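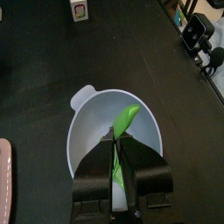

How long should a sourdough starter be left between feedings in a cool kitchen?
Feed it every 24 hours if the room stays below 68°F, and every 12 hours if it runs warmer than that.

April
By Ludmila Dvořáček

Most of the questions sent to the Sturkwood baking newsletter this spring concern starters that rise slowly or smell sharp. In nearly every case the flour is fine and the schedule is wrong. A starter is a mixed culture of yeast and lactic acid bacteria, and the two groups respond differently to temperature, water content and the amount of fresh flour they are given. A schedule that works in August will overfeed the same culture in February.

Temperature. Measure the starter itself with a probe thermometer. The air reading on a wall thermostat can differ from the jar by several degrees, particularly on stone counters and near exterior walls. At 75 to 78°F a starter fed at a ratio of 1:2:2 (starter, flour, water, by weight) usually peaks in four to six hours. At 65°F the same mixture may need ten to twelve. The peak is the point at which the surface is domed or has just gone flat. Once the surface is concave, the culture is past peak and the acid load is climbing.

Ratio. To lengthen the interval between feedings, carry over less old starter. A 1:5:5 feeding holds comfortably overnight in a warm room. A 1:1:1 feeding is useful when bread has to be mixed the same morning, but repeated for several days it produces an acidic culture that weakens the dough. If the loaf spreads on the peel and the crumb is gummy near the base, check the ratio before changing the flour.

Flour. Whole rye ferments faster than white wheat flour, mainly on account of its higher mineral and enzyme content. A blend of 10 percent whole rye and 90 percent bread flour is sufficient for routine maintenance. Two starters compared for this issue, one kept on the rye blend and one on white flour alone, were both held at 72°F for a week. The rye blend peaked first at every feeding, by a margin of 40 to 70 minutes. The finished loaves were difficult to tell apart by taste.

Water. Chlorinated tap water rarely stops a mature culture. It can slow a new one. Water left standing overnight in an open pitcher loses most of its free chlorine, but chloramine does not dissipate in the same way and has to be removed with a carbon filter. The annual report from the local water supplier states which of the two is in use.

Refrigeration. A starter at 38 to 40°F can be left for a week without attention and will usually survive much longer. Feed it, allow it to rise by one third at room temperature, then move it to the refrigerator. Before baking, give it two feedings at room temperature. The gray liquid that collects on top is mostly water and alcohol. It may be stirred in or poured off; stirring it in makes the next feeding slightly sourer. Pink or orange streaks, or any fuzzy growth, mean the whole batch should be thrown away.

Standard levain for two loaves. The total dough water is 1000 grams less whatever the levain contributes, and it is easy to lose track of this. The recipe in the last issue called for 257 grams of levain at 100 percent hydration. That levain holds 128.5 grams of flour and the same weight of water, which leaves 871.5 grams of water to be added at the mix. Several readers added the full 1000 and reported a dough too slack to shape. The printed recipe did not state the subtraction, and the corrected version does.

Salt belongs in the dough and should be kept out of the starter. Add it after a 30-minute rest at 2 percent of total flour weight, counting the flour in the levain.

The next item will deal with bulk fermentation and the use of a straight-sided container to judge volume. Questions on that subject should reach the Kunstead Street address by Monday. Please include the dough temperature at the end of mixing and the brand and protein percentage of the flour.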